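Yellow fingers, white fleece

Wednesday, just after eight, and Kęstutis Siliņa is already cross with a screw. He looks after the folding cell at Pekura, and he'd promised to show me how he sets up the grip (I brought buns, which helped!).
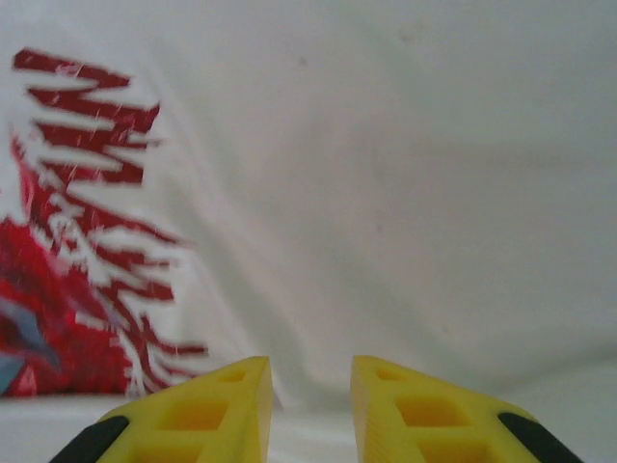
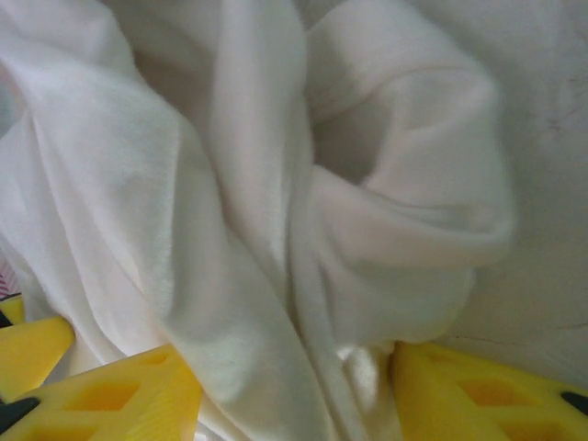
Fleece is his favourite trial because it squashes so much. He starts the closing force at 200 on the Pärn controller and creeps up until a bunch stays put. Then he wipes the black pads and checks the yellow lattice for splits, all 13 points on his list, and we finally get to the buns.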